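Report on a Visit to the Rinholm Demonstration Rooms, Nurotport

In August a small delegation from the Faculty travelled to Nurotport at the invitation of Rinholm, which maintains a set of furnished rooms for recording household tasks. The purpose of the visit was to observe how demonstrations are gathered for a learning system, and to consider whether a comparable program could be supported in our own building. We were received at 9 a.m. by Hwa-young Cheon, who manages the recording schedule, and were given access to the living area while a session was under way.

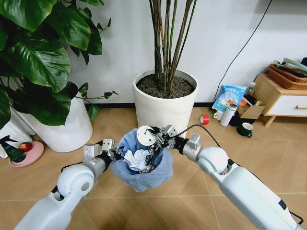

Learning Systems Group, Draritz Institute of Technology

The task on the day was tidying rubbish into a lined bin on the floor. Operators guide both arms by hand controllers from an adjoining room, and each attempt is stored with the arm positions, the gripper openings and the view from the head camera. Rinholm refers to the complete collection as Noh. A single operator completes a block of 200 attempts before the task is changed, with a rest period after every ninth recording.

Delegates were interested in the degree of ordinary disorder permitted in the room. Potted plants stand close to the bin, and a thermos, mugs and a roll of red tape share the floor beside the far wall. Ms Cheon explained that the objects in a room are moved between blocks according to a written plan, and that the plan is archived with the recordings. Our own pilot work used a bare bench, and the difference in approach was discussed at some length.

Two policies drew particular attention. The first concerns unsuccessful attempts, which are labelled and retained. The reviewers mark the point at which the operator began to correct a grasp, and these corrected passages are stored as a separate category. The second concerns the liner. A soft plastic bag folds differently each time it is fitted, and operators are asked to leave its creases as they fall.

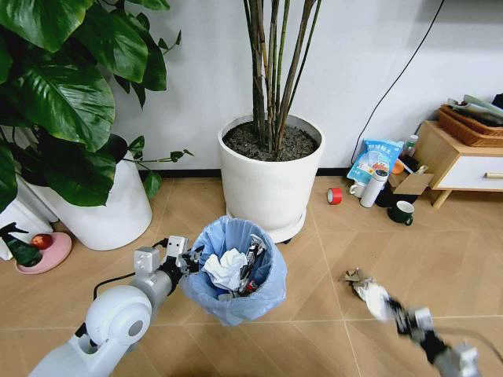

One gripper at the rim of the bin while the other holds a crumpled piece just above the floor.

Seo-ah Cha, who leads annotation, then demonstrated the review software. Each recording is divided into six stages, from the first approach to the withdrawal of both arms. Stages are entered by one reviewer and checked by a second, and disagreements are referred to Ms Cha for a decision. She noted that two-handed work is the slowest to annotate, as the arms seldom begin or finish a stage together.

The delegation raised the question of lighting. Recordings are made both in daylight and under ceiling lamps, although Rinholm has not yet settled on a fixed proportion of each. It was also asked whether visiting students might act as operators. Rinholm is agreeable in principle, subject to a training period and to the usual safety induction at the Nurotport site.

The Group has requested a sample of the Noh recordings, together with the room plans and the labelling guide, for use in the graduate seminar. A return visit by Ms Cha to our laboratory is under discussion. Colleagues wishing to consult the full visit notes should apply to the Group office.

Recent items
Seminar program: learning from corrected grasps
Laboratory safety induction, revised procedure
Call for student operators
Pilot bench recordings: labelling notes

Contact the Group office | Copyright Draritz Institute of Technology | Back to top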